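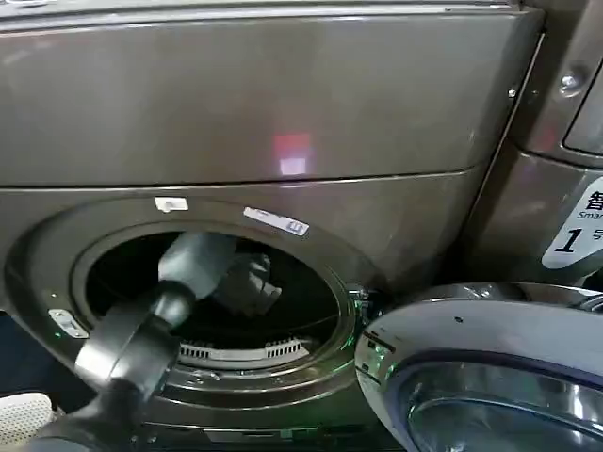

Unit 4: Queues, Retries and Other Ways to Wait

Read the Quaye order-system case before class. It is 22 pages, and nine of them are diagrams of the same queue.

Terms to know: message, consumer, dead-letter queue, idempotent. The last one will be on the quiz, spelling included.

A message that fails gets retried. Ridmont set its limit at 50 attempts with no delay between them, and so took down its own billing service faster than any outsider could have. Use backoff. Use a limit you would be willing to defend out loud.

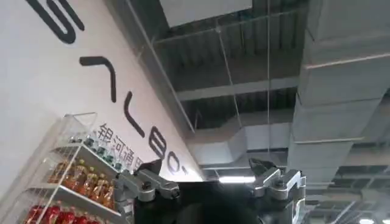
Painted lettering on a white wall, ceiling above.

Messages that run out of retries go to the dead-letter queue, where someone is supposed to look at them — Tarkham's held 89 by February, all unread.

Exercise: sketch a retry policy for Ziltier's invoice sync. One page, 40 points. Arrows must point at something.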